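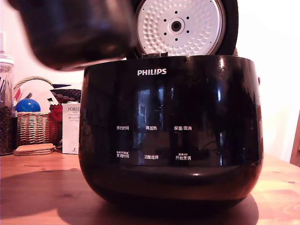
## Re: Brilach ferry, winter timetable

On May 30, 2018, Eamon Fitzgerald wrote:

> Does anyone know if the late sailing from Brilach to Nkuna is coming back? It was dropped in February when the Skeltari went in for engine repairs. The office tells me to check the website and the website tells me to call the office.
>
> Also, are they still limiting cars?

Eamon,

I called Urnance this morning and got through after a long hold. The Skeltari is back in the water but hasn't passed its safety inspection. Until it does, the smaller boat is covering the route, with room for 74 passengers and 10 cars. So yes, cars are still limited, and you need to book.

The crossing takes 90 minutes on the small boat. It won't leave the harbor if the wind picks up, so check before you drive down.
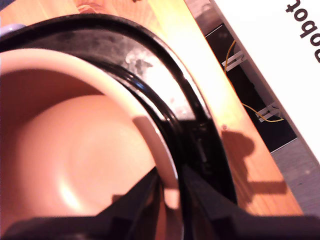 ## Late sailing

No date yet. The woman I spoke to said it depends on the inspection and on finding crew — they are 2 deckhands short. She thought a notice would go up at the Brilach ticket window first.

If you paid for a late sailing that was canceled, keep the stub. They are giving refunds at the Nkuna end only.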